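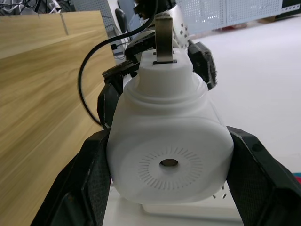 플라스틱은 왜 잘 안 썩을까?

사과 심을 마당에 묻으면 얼마 안 가 흔적도 없이 사라져요. 땅속에 사는 세균과 곰팡이가 신나게 먹어 치우거든요. 그런데 플라스틱 통을 묻으면요? 세균들이 한번 쓱 보고는 그냥 지나가요. 급식에 당근만 나온 날의 여러분처럼요.

플라스틱은 아주 작은 알갱이인 '분자'가 기차처럼 길게 이어져서 만들어져요. 이런 긴 분자를 고분자라고 불러요. 사실 나무나 머리카락도 고분자예요. 나무를 먹는 생물은 아주 오래전부터 있었지만, 플라스틱이 세상에 널리 퍼진 지는 백 년도 안 됐어요. 세균 입장에서는 처음 보는 메뉴인 데다 씹기도 힘든 거죠.

대신 햇빛은 플라스틱을 조금씩 괴롭혀요. 빨래집게를 오래 밖에 두면 색이 바래고, 어느 날 손에서 툭 부러지지요? 햇빛 속 자외선이 긴 기차를 군데군데 끊어 놓아서 그래요. 하지만 부서졌다고 없어진 건 아니에요. 5밀리미터보다 작은 조각은 '미세 플라스틱'이라는 새 이름을 얻고 바다까지 여행을 떠나요. 초대한 물고기는 한 마리도 없는데 말이에요.

집에서 해 보기
화분 2개에 흙을 담고, 한쪽에는 상추 잎을, 다른 쪽에는 플라스틱 빨대 조각을 묻어요. 물을 조금씩 주면서 10일을 기다린 다음 파 보세요. 흙을 만진 손은 꼭 씻고요. 엄마가 아끼는 화분은 쓰지 마세요.

글: 카일리 피리히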